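The small table on the sideboard

In January my aunt in Dranley moved to a smaller flat, and she asked everybody in the family to take one thing they would use. My cousins chose the good chairs and the sewing machine. I took the miniature pool table. I had played on it as a child, lying on her carpet after lunch while the adults drank coffee and spoke of things that were boring to me, and I was afraid it would go to the charity shop with the jigsaws.

I carried it home on the bus, 18 stops, with the cues sticking out of my bag. A boy across from me asked if it was real. I told him it was real but small, and he thought about this answer until he got off.

I am not a good player on the big table. There is a club in Baltley where I went some evenings with Trevor Sawatzky, and I have to say that I lost to him nearly always, and when I won it was because he put the black in too early. On the small table I believed I would be better. I was wrong, because almost everything you learn on a big table must be learned again.

The first thing is the hands. On a real table you make a bridge with the left hand, flat on the cloth, and you lean your whole body behind the shot. On a miniature there is no room for the hand. If I put my palm down I cover a quarter of the game. So I rest only two fingertips on the rail and let the cue slide between them, and I hold the other end lightly, as one holds a pencil. My back does not like it. I have put the table on the sideboard in the hall so that I don't need to bend so much, and now I play for a few minutes whenever I wait for the kettle.

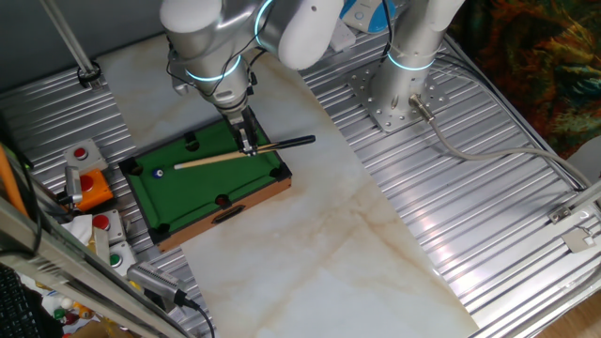 Sharon Simiyu wrote to me after my last post that I should forget about power completely. On a small table the ball has nowhere to go, she said, so if you hit it hard it only comes back and spoils what you had. She told me to practise with one ball and no others, to send it to the far cushion and try to make it stop in the middle.

I have done this exercise for 15 evenings and I think she is right. With one ball you cannot blame the other balls. You hear the small click of the tip, and you know before it reaches the cushion if you were too strong. My first tries came back past where they started. Now perhaps one in three stops where I want, and I am quite proud of this, although my husband says it is a strange thing to watch.

The second thing is the level. A big table is heavy and somebody has come with tools to make it flat. A small one takes the slope of whatever is under it, and my sideboard leans to the left, like the whole house does. For a week I thought I had a natural talent for the left corner pocket. Then I put a folded postcard under one side and the talent was gone. If you have a stone worktop or a thick board, I would advise you to play on that.

The third thing is chalk. I bought a cube from Chong, the shop behind the station, and used it as I do at the club. This was a mistake – the tip is so small that most of the chalk fell on the cloth, and I needed a soft toothbrush to take it off. Now I touch the tip once, blow on it, and play maybe ten shots before I do it again.

I keep a score in a notebook, only for me. My best in one evening is 111 shots with the single ball before I became bored, but I don't count how many were good, so it is not a very serious record.

Next month Trevor comes for dinner and I will invite him to play. I have not told him about the postcard.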